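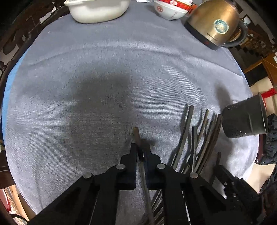

Does the shape of a table change how long people stay at a meal?

Meals at round tables ran longer in our records, but most of the difference went away once the number of people eating was taken into account.

4.2 Table shape and length of meal

The 40 households kept meal diaries through August and returned 715 entries. We kept the 603 that gave both a start and an end time. Entries for breakfast were left in, although few of them covered more than two people and many were filled in after the fact. Haugen and Myklebust coded the entries separately and settled their differences by going back to the diary page.

Households in Moen were more likely to own a round table than those in Rarnon. They were also more likely to have neighbours or relatives over in the evening. These two things are hard to pull apart with diaries alone. A household that often has guests may buy a round table for that purpose, and Lacroix made the same point in his earlier work on kitchen furniture. When we compared only meals with four people at the table, the gap between round and rectangular tables was small and could have come about by chance.

What did matter was how the food was served. Meals where everyone took from shared dishes lasted longer than meals plated at the counter, at both kinds of table and in both towns. People who shared dishes wrote more often about second helpings, and they wrote about passing things to someone else. Several diaries also recorded disagreements over who had finished what, which we coded as conversation.

Utensils were a smaller part of the picture. Some households set a place for each person before calling anyone to eat. Others put a common holder on the table and let people help themselves (Figure 3). The second habit went along with looser start times, and with people joining partway through.

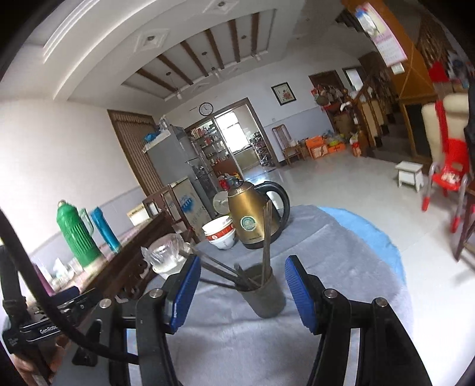 Figure 3. Chopsticks and other utensils in a shared cup on a round table.

Late joiners made the timing harder. We counted a meal as starting when the first person sat down and ending when the last one got up, following Halvorsen. Under Schumacher's stricter rule, which counts only the time when everyone is seated, meals with shared dishes were still longer, but the gap between the two towns closed. We report both measures in the tables that follow.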